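**Week 3: who moves first? (two-arm scheduling)** 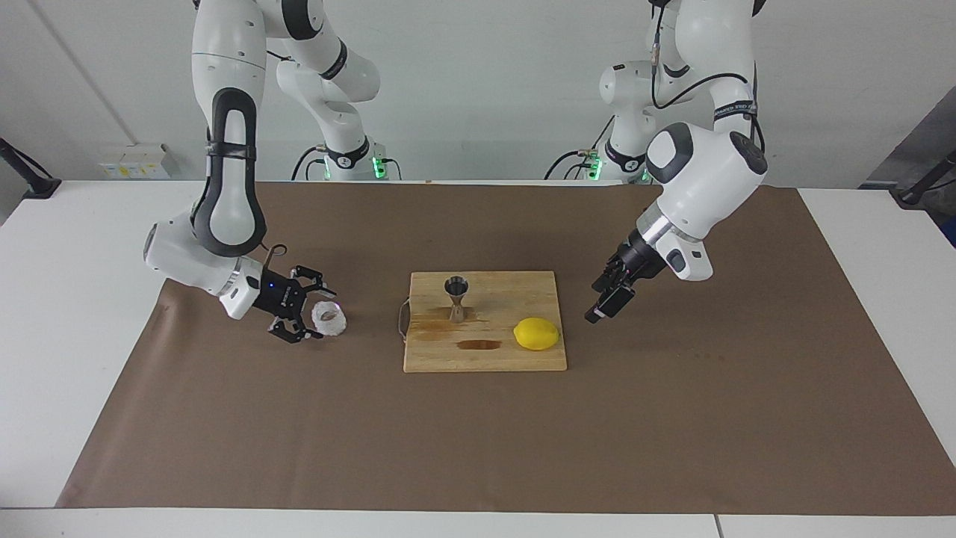 Okay, so last time I promised we'd get to locks, and I meant it! Each arm runs its own planner, and Fuvar (our scheduler) hands out the shared zone in the middle. If you want the zone, you ask for it. If the other arm has it, you wait outside, gripper open or full, doesn't matter.

My favourite bug lives right here. Release the lock when the *plan* finishes and you'll get a collision, guaranteed, as the controller is still catching up. Release on measured joint state instead (Siamak's patch from March does this, have a look).

For the lab:

- set `zone_timeout` to 14 s
- log every request
- try 3 different arm priorities

Send your logs to Leire Vallejo by 10th October.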